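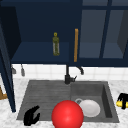 A video of two elderly neighbors walking to a ballgame together has been shared widely in Kevness and well beyond it.

Cristóvão Amaral, 87, lost most of his sight several years ago. Clementina Seixas, 90, lives across the hall from him in the Pinheiro apartments. Every home game, she takes his arm and the pair walk to the Plumgate field, where she tells him what is happening, pitch by pitch, until the last out.

A fan sitting behind them filmed part of an inning and posted it on 2019-06-09. In the clip, Seixas can be heard arguing with a call at second base, then explaining to Amaral why she was right. He laughs and hands her the peanuts.

The two have been going to games since 1990, when both still had season tickets with their families. "He used to tell me the rules," Seixas said. "I didn't know any of them. Now I tell him the score — and sometimes I tell him we're winning when we're not."

Amaral said he can usually tell from the crowd.

Comments have come in from several countries, many from people writing about their own grandparents. The club has offered the pair free seats for the rest of June. They plan to be there for the next game, against Rarnley.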